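Print this page
E-mail this page

Speaker notes: Why small places trade
Nele Geerts, Covley evening series

Opening (slow down, smile!)

Thank the hosts. Then go straight in with the Sutter question: if a town makes one thing very well, what does it eat for dinner? Let them laugh, let them guess. Somebody will say "that one thing," and that's a fine start.

Sutter is my made-up town all evening. It has 2000 people, 400 of them working at the button factory. They can't possibly wear all those buttons, so the buttons go out and flour, shoes and medicine come in. That is foreign trade in one breath, and I love how much you can hang on it.

Part one: exports and imports

- Exports pay for imports. Say it twice.
- The trade balance is the gap between them. A deficit isn't a report card! A town buying new machines may run one for years and be perfectly healthy.
- Openness ratio: exports plus imports, divided by total output. Sutter's comes to 74 percent. Write it on the board, big.
- Ask for a show of hands: higher or lower than they expected? 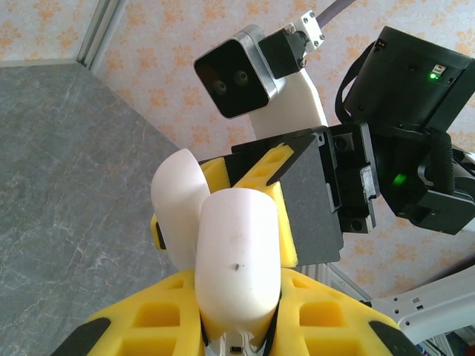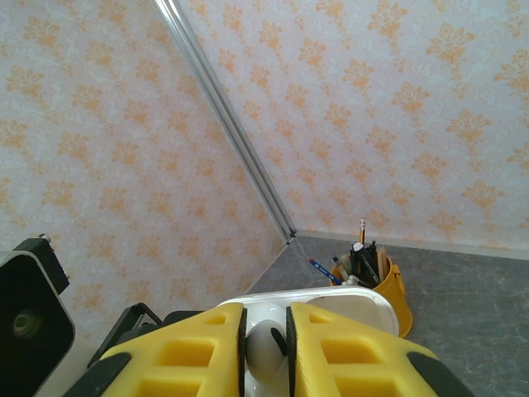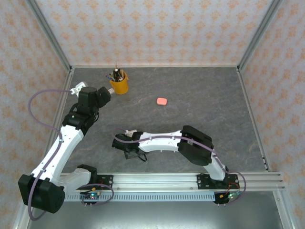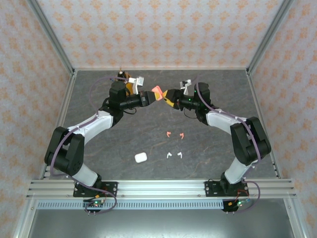

Part two: who gains, who doesn't

This is the part I get excited about, so watch the clock. Comparative advantage with the bread and buttons story. Even if Sutter bakes faster than its neighbor Taditz, it can still pay to buy bread from Taditz and stick to buttons. Draw the two columns. Wait for the "oh!" from the back rows (it came late last time, and it was wonderful).

Then be fair. The Sutter bakers lose work, and cheaper bread doesn't pay their rent. Solange Hervieu's question from the December run-through goes in at this point: how long does it take a baker to become a button maker? I don't have a neat answer and I'll say so.

Part three: shocks

One buyer cancels an order for 905 crates. What happens to the shoe shop? Let the room work it out aloud, five minutes, no slides.

Questions. Repeat each one into the microphone. Handouts are on the side table by the door.

Print | E-mail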